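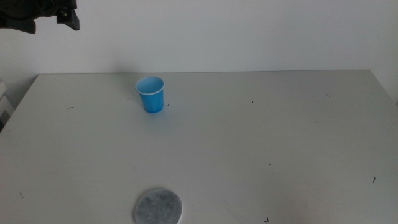 Cleaning a matte white tabletop

Matte white surfaces mark easily. The finish is slightly rough, so grease and fine dirt sit in it and show as grey patches, most clearly when light falls across the top at a low angle. The method below is for laminate and painted tops. It isn't suitable for oiled or waxed wood.

You will need

Two microfibre cloths, one kept dry
Washing-up liquid
A bowl of warm water
A soft brush
Bicarbonate of soda (for stains only)

Method

Clear the top. Cups and other small items should go on a tray or another surface. Sliding them from one end to the other drags grit across the finish.

Brush off crumbs and debris towards the front edge and catch them in your hand or a dustpan. Do the join with the wall first, as dust collects along it and will otherwise end up on the part you have just cleaned.

Add 6 drops of washing-up liquid to the bowl. Wet one cloth and wring it until it no longer drips. Wipe in straight, overlapping strokes from the back edge to the front, rinsing the cloth after each third of the table.

Wipe again with plain water. Detergent left on a matte top dries to a film that picks up new smudges within a day or two.

Dry with the second cloth, using light pressure. Hard rubbing polishes the finish and leaves a shiny spot that cannot be reversed.

Rings and drink stains

Mix bicarbonate of soda with water to a thin paste. Spread it over the mark with a fingertip and leave for 7 minutes. Lift it off with a damp cloth, without scrubbing, then rinse and dry. Repeat once if needed. Tea marks on our Broserano desk top went at the second attempt. Test painted tops underneath first.

Paper cups can leave a faint ring if the base seam has softened. Empty them before they have stood for long, or use a coaster.

What to avoid

Melamine sponges, cream cleaner and scouring pads all abrade the surface. Glass cleaner is safe on most laminates but tends to streak. Do not use furniture polish.

Checking the result

Switch off the ceiling light and hold a torch close to the surface. Smears show as dull bands. Go over these with a barely damp cloth and dry again.

Last updated 18 October 2023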